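Clolterico abre en Clevside una lavandería de barrio para clubes deportivos aficionados

25 de enero de 2025. ¡Ya tenemos llaves! La asociación Clolterico estrena en Clevside un servicio de lavado y préstamo de equipaciones pensado para los clubes modestos, esos en los que siempre acaba lavando la ropa la misma familia. El proyecto, bautizado como Vitaline, recogió durante el otoño alrededor de 2348 prendas, entre camisetas, pantalones y medias, que ahora volverán a los campos.
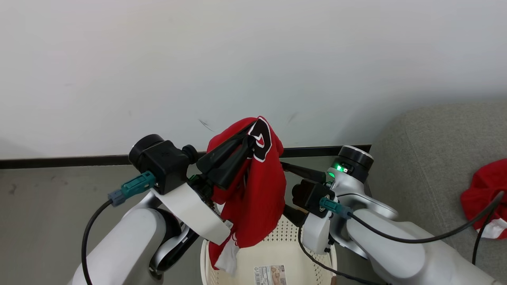 Una prenda roja sobre el cesto de la ropa.

«Llevábamos desde septiembre dándole vueltas y ver el local en marcha es una alegría enorme», cuenta Triin Vaher, coordinadora de Vitaline. Los equipos podrán dejar la ropa después del partido y recogerla en dos días, doblada y ordenada por tallas (¡también las de los más pequeños!).

El local, cedido por la cooperativa Gkikas, conserva sus paredes claras y lisas. Riaan Mabuza, responsable de las obras, explica que se ha renovado toda la fontanería y que queda pendiente el rótulo de la entrada.
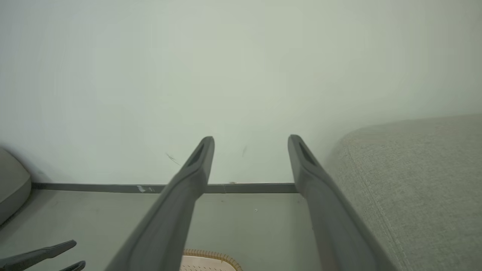

Cómo participar

Los clubes interesados pueden inscribirse en el propio local, por las tardes. Se admiten donaciones de ropa deportiva en buen estado, de cualquier talla y color.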